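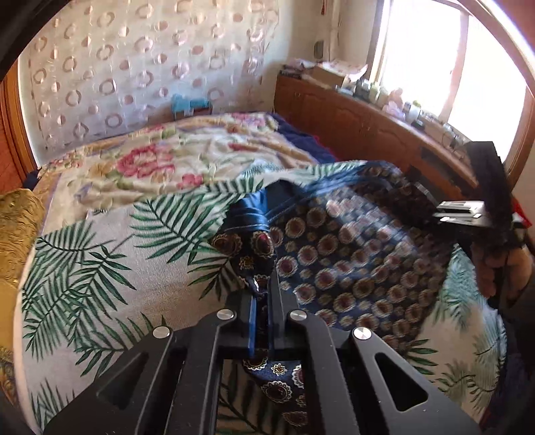
Blue cloth on the bed, one fold in the fingers. Second gripper coming in from the right.

The Sticky Gripper Saga
Posted by Carleen Tapsell, 2018-11-19

Welcome to the Holtodley gallery page! A few of you asked what went wrong with the cloth folding recordings, and I promised Ksawery I'd write it up somewhere that isn't a group chat, so grab a cup of tea.

For anyone new: we go into ordinary homes with a pair of hand-held grippers and do ordinary jobs with them, folding and tidying mostly, and the recordings go to Okberg, where a two-armed robot is supposed to learn how to do the same thing. You squeeze the handle, the fingers close. You let go, they open. The recording keeps track of how far apart the fingers are the whole way through, and that number is what bit us.

What happened was that one gripper stopped opening all the way. It would close beautifully, hold the cloth, let go of it, and then stop a few millimetres short of fully open. In your hand you couldn't feel a thing (I did a whole afternoon with it and thought it was lovely). But the software had been told that the end of the travel meant wide open, so it kept reporting that we were still holding something when we weren't.

Jolanta Krawczyk picked it up at the Okberg end. She was replaying folds on the arms and the left one kept dragging the cloth back across the table after it had laid it down, like it couldn't bear to part with it. Her first message to me was just "are you people letting go??" and I was a bit offended, to be truthful. Of course we were letting go!

We had 268 recordings by then. Jolanta and Igor Czarnecka went back through the lot, and 70 of them had the fault. Mostly they came from the bedroom jobs, which is where we did the soft slippery stuff. Satin is a horror to pick up at the best of times, you squeeze and it slides, so you squeeze harder, and I do wonder if that's what wore it out.

The cause

Igor took the gripper apart on the kitchen table at Meijer Street and found fluff. Grey fluff, packed in along the slide with whatever grease was in there, until the whole thing had the texture of felt. There was also a bush that had gone oval, so the slide was sitting on a slight lean. He thinks either one alone would have been fine for months. I think he's being kind about the fluff, because I was the one who'd been doing blankets.

The bit I'm less cheerful about

While we were trying to work out what was wrong, Ksawery Wieczorek pushed the fingers apart with his thumb to see whether they'd go further. They did, and then they snapped back on him. He got a nasty blood blister and said a word I won't put on a public page. The spring in these is stronger than you'd guess from the squeeze, and we'd all got into the habit of poking at them as if they were kitchen tongs.

Then there was the demo in Okberg. With the old recordings loaded, the left arm went back for a cloth it thought it still had, and Iwona Tokarz was reaching in to straighten the cloth at the time. It brushed her sleeve. She hit the stop and she was fine, but her hand shouldn't have been in there while the arms were live, and we hadn't written that down anywhere. It's written down now, in very big letters, and taped to the bench.

What we do differently

Fingers get checked against a gauge block before each session and again at the lunch break. If they don't open to the line, that gripper goes in its bag with a red tag on it and stays there until Igor has seen it.

The slide gets a wipe and a blast of air every 20 recordings. I was voted in as Keeper of the Air Can.

No thumbs between the fingers. Use the plastic wedge. There are 8 wedges and I know where all of them live, so please put them back.

Nobody reaches over the bench at Okberg unless the arms are off and whoever is at the keyboard has said so out loud.

As for the 70 bad ones, we talked about patching the numbers, and Jolanta did have a go, but you can't tell afterwards where a light hold ends and a stuck finger begins. So they're out and we're redoing them. I've been back on the bedding ever since and my folding has got quite fancy, my mother would be stunned!

The spare bushes are on order from Rerkberg. If your gripper feels at all gritty before they arrive, ring me or Igor and we'll swap it over. Please don't oil it yourself. Ksawery tried cooking spray on his and the bag still smells of canola.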